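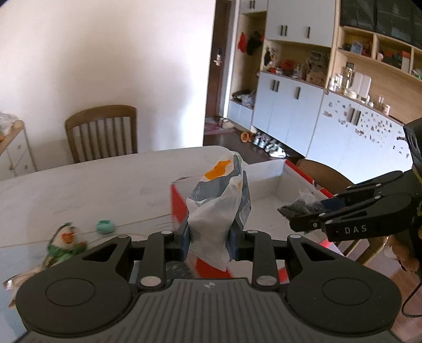

Two grippers, one plastic bag, and an open white box with a red rim.

Can a Robot Pack the Box Yet?
From the Rirer Young Readers pages. Words by Marisa Fabbri.

Maybe you have seen a video of a robot folding a shirt or wiping a counter. Maybe a grown-up told you that chores will be over by the time you go to college. I would keep your broom for now.

Take one small job: putting packages into a box. You could do it while humming. You see the bag, you grab it, you drop it in. For a machine, almost every part of that is hard.

Start with the bag. A crumpled plastic bag has no shape of its own. Pinch it and it folds one way. Pinch it again and it folds another way. A wooden block is the same block every time you pick it up, and that is why so many robot videos have blocks in them! When you watch one, ask what else was on the table.

Then there is the shine. Clear plastic lets light through and bounces it around, so a camera may have trouble telling where the bag stops and the table starts. Your fingers would sort that out in no time. Many grippers can hardly feel anything at all.

And look at who is holding the gripper on the right. There is a hand on it. A person is choosing what to grab and how hard to squeeze. People can use tools like these to show a computer how a job is done, over and over, and the computer tries to learn from the examples. It is a bit like learning to ride a bike by watching 3,645 other kids ride bikes. You might pick up something. You might still fall off.
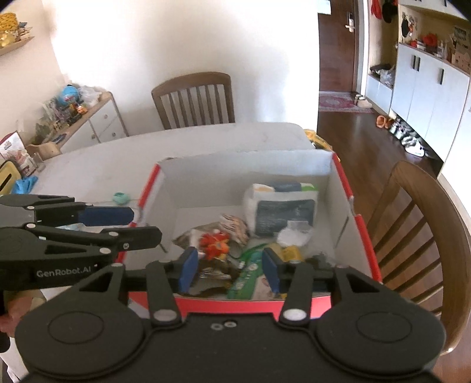 Themba Nel wrote to us after our January issue and said we were being too gloomy. Babies can't pack boxes either, he wrote, and we don't make fun of them. Give the machines a few years and enough practice and they will do the dishes too.

Fair enough, Themba. But babies learn from a handful of tries, and they get better at everything at once. A robot that has learned to pack candy may be lost when you hand it socks. It may even be lost when you move the box to a different table.

So how can you tell if a robot can really do a chore? Try asking these:

Did a person help, even a little?
Was the video sped up?
How many tries went wrong before the good one?
Could it do the same job in your kitchen, with your mess?

If the people selling the robot can answer all of those, I will listen. Until then, somebody has to pick up the socks on your floor, and I have a fair idea who your parents will ask.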